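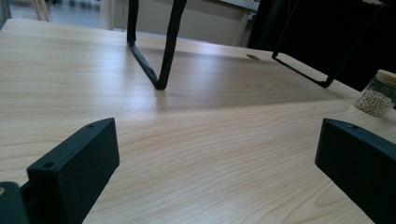
Category: Stories / Short fiction
Last updated: February

The planner stopped again at pose 245, and Theresia Hämmerli took her hand from the keyboard.

"It says there is no path," she said.

"There is a path," said Vasiliki Politis from the other desk. "I can see it from my chair."

The program was called Breser. It had been written at Raditz by a man who gave short names to all his variables and then moved to another country. For two weeks Theresia had been reading his code in the mornings, when her head was clear, and in the evenings she dreamed of it. The cost function was good. The collision check was good. Still the arm would go to the jar and refuse to come back.

She opened the log. It had nearly 3,000 lines, and most of them were the same warning about an old clock. She made the warning silent and read what remained.

"Vasiliki, what is the padding on the obstacles?"

"Two centimeters. It was always two."

"On line 69 it is added when the map is loaded. And then it is added again each time the arm closes the fingers."

Vasiliki came over with her tea. She read the line, then she read it a second time with her finger on the screen, which Theresia did not like but allowed.

"So the world grows," Vasiliki said.

"Every time it takes something, yes. The table comes closer, the walls come closer. After some hours it believes it stands in a closet."

They were quiet for a moment. In the corridor someone was pushing a cart with a bad wheel.

"Poor thing," said Vasiliki.

Theresia moved the line out of the loop. It was a small change, and she wrote a long message for it, because Mr. Brikard liked long messages. Then she started the planner from the same pose and waited with her arms folded.

The path appeared on the screen — a thin green curve, a little lazy, passing far above the jar.

"Should I run it?" she asked.

"Drink something first," said Vasiliki, and gave her the tea.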